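Questions about sponges and cleaning packs

Which sponge should I take for the kitchen?
For plates and glasses, a soft one is enough. For burned pots you need a rough side also. Please do not use the rough side on coated pans, it makes scratches very fast.

Do I have to open the bag immediately?
No. A sponge can stay in its closed bag until you need it. We keep ours in a drawer, away from the sun, and open one only when the old one is finished.

How do the packs look when they are laid out for sorting?
We put them flat on a white table, so the printing is easy to read. The small items come in clear bags, and the softer packages lie next to them. 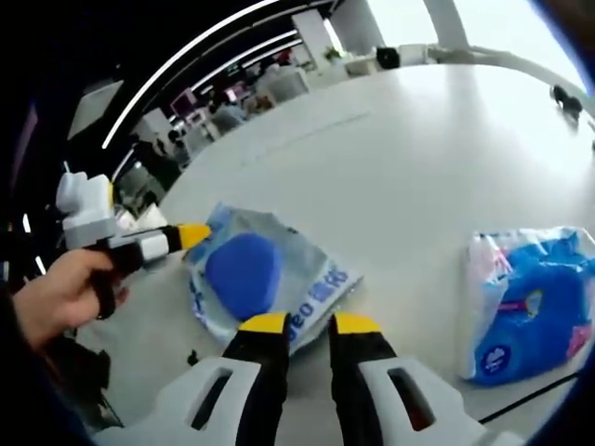 Blue sponge in its clear bag, with a second plastic package on the right.

How often must I change a sponge?
In my kitchen it is every 15 days. If it smells before this, throw it away — washing will not help much.

Can I buy only one piece?
Yes, single pieces are possible. For schools and offices we also have a box of 50. Please write "Plinditz box" in your order, then Mylene Fajardo will prepare it.

The text on my bag is not in English. Is it a problem?
It is not a problem. Some makers print in their own language only. If you want to know what is written, send us a photo of both sides and Jannik Diekmann will answer you, usually on the next working day.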